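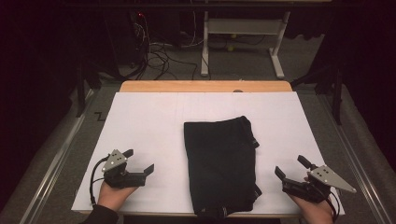
Folding board, dark garment folded and laid flat, near end over the front edge of the board.

Notebook entry, September, commenced 9:40 a.m.
Garment folding, dark items

Purpose of the session: to settle the folding method for dark shorts and trousers before the written procedure goes to Flilevard for review. Light-coloured items were dealt with in the previous entry and are not repeated.

The white board was retained as the folding surface. The pale grid lines are faint but adequate for squaring a waistband. Colleagues who find them hard to read under the overhead lights may go over them in pencil. Marker is not to be used, as it transferred to the Zumavton cotton samples earlier in the year and two of those had to be written off.

Method as it now stands:
Lay the garment face down with the waistband parallel to the long edge of the board. Smooth from the centre outward. Bring one leg across onto the other and align the outer seams. Fold the seat point in so that the outline is close to a rectangle. Fold the hem up toward the waistband, stopping short of it by a finger's width, and press the fold flat before moving the garment.

Straps and tabs remain unresolved. The draft procedure says "tuck all attachments," but a tab tucked under the top layer leaves a lump that shows once the items are stacked. My preference is to leave short tabs lying flat at the corner and tuck only drawcords. To be raised with Flilevard.

An overhang at the front of the board is acceptable while folding. It is not acceptable when measuring the folded size; slide the garment fully onto the board first.

Dark knits require separate remarks. Creases are difficult to see against the navy and black, and the folder tends to rely on feel. When a layer is lifted by pinching, the knit gathers into a ridge, and the ridge must be smoothed out again before the next fold or it will set as a false crease.

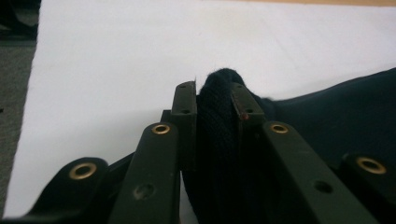

Take the pinch shallow and well in from the edge. A deep pinch picks up the layer underneath and the two shift against each other, after which the garment has to be opened out and started over. Loose fibres on knit pieces should be left alone during folding and noted on the item card. Pulling at them has opened a seam before.

The Prokeck lint roller was tried on the board between items. It clears dark fluff from the white surface well enough, but leaves a slight tackiness. A damp cloth followed by a dry one is preferred for the present.

Stacking: no more than 5 folded pairs to a pile, waistbands alternating. Taller piles lean toward the waistband side and the lower items lose their edges.

Outstanding:
Wording on tabs and drawcords.
Item cards for the navy knits, still missing from the Nazari folder.
Shelf labels to be changed from "pants" to "trousers and shorts" to agree with the inventory, which now stands at 247 items.
Decision on whether lined trousers need a method of their own. I am inclined to say that they do, as the lining slips at the second fold.

Board wiped down and garments returned to the shelf at 11:15 a.m.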